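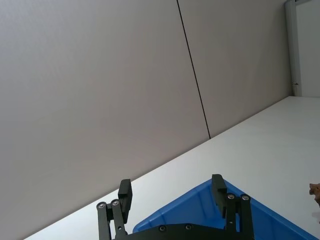
Progress report to the Darel small grants program
Project: two-arm sorting bench, Gatier shared workshop
Report date: 26/09/2024

1. Where the project stands

The bench is built and both arms run on it. The grant application promised a two-arm setup that members could use to learn basic pick-and-place work, with small objects moved in and out of a tray. We are at the stage where both arms can be driven by hand through the leader controls and the sessions recorded. Running the task without a person at the controls has started, but it is not yet reliable enough to show to visitors.

The original schedule had unattended runs beginning in June. We missed that, mostly on account of the wiring problem described in section 3. The rest of the schedule has moved back to match, and we are not asking for an extension beyond the closing date in the agreement.

2. Work completed this period

The table was moved against the gray wall panels at the back of the shop. It used to stand in the open, and people walking behind it kept showing up in the recordings. The plain background has made the camera views much easier to work with, and it cost us nothing.

Both grippers were rebuilt with the same black fingers and the same finger pads. The earlier pads were printed in a harder material and let smooth plastic slip. The new ones hold better, though they pick up dust and have to be wiped before each session. Spare pads are in the drawer under the bench, along with the driver that fits the finger screws.

Each arm now has its own wrist camera as well as the shared view from above. The wrist views matter most in the last few inches before a grasp, when the gripper itself hides the object from the upper camera. Setting the angle took several tries. Too steep and the fingers fill the picture, too flat and the tray drops out of it.

For the task itself we settled on toy animals and one blue tray. The animals are cheap, hard to break and awkward in useful ways - legs, tails and manes all give the fingers something different to deal with. The tray stays between the arms so that either one can reach into it.
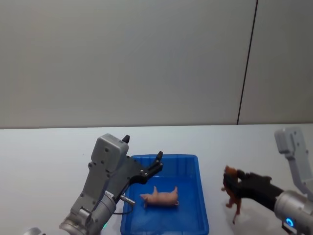

The current exercise has the arms share the work on two animals, a pig and a lion, with the tray as the common spot. Members recorded 174 usable sessions of it this period. A session is counted as usable only if all camera streams are complete and nobody reached into the work area while it was running.

3. Problems

The wrist cable on one arm was failing on and off through the early part of the period. The arm would stop partway through a move and need a restart. We replaced the cable, then the connector, and finally found a crimp that had been bad from the start. All the recordings made with the bad crimp were thrown out.

The tray slides when a finger catches the rim. We tried rubber feet, which helped a little. A thin mat is the next thing to try, as long as it does not change the height enough to upset the saved positions.

Animals lying on their sides are still the hardest case in the unattended runs. In the last test set the arms finished 19 runs, and in most of the failures the gripper closed above the toy and came up with nothing. We think more recordings with the animals lying down will help, and those are planned.

4. Spending

Spending to date is $2,916. The largest items were the replacement gripper parts from Villaseñor and the two wrist cameras. The cable and connector came out of the repairs line. The Trilia controller board was already owned by the workshop and has not been charged to the grant. Receipts are attached in the order they were paid.

We would like to move the unspent part of the training line to spare parts. Training has been done by members on open evenings and has needed no paid time. Please let us know if this requires a separate form.

5. Next period

- Record 20 more sessions with the animals on their sides.
- Fit the mat and check the saved positions again.
- Write up the start and stop procedure and post it at the bench, including how to clear an arm that has stopped while holding something.
- Open the bench to members who were not part of the build.

The parts list and wiring diagram are in the shared folder. The diagram still shows the old connector and will be corrected before the next report.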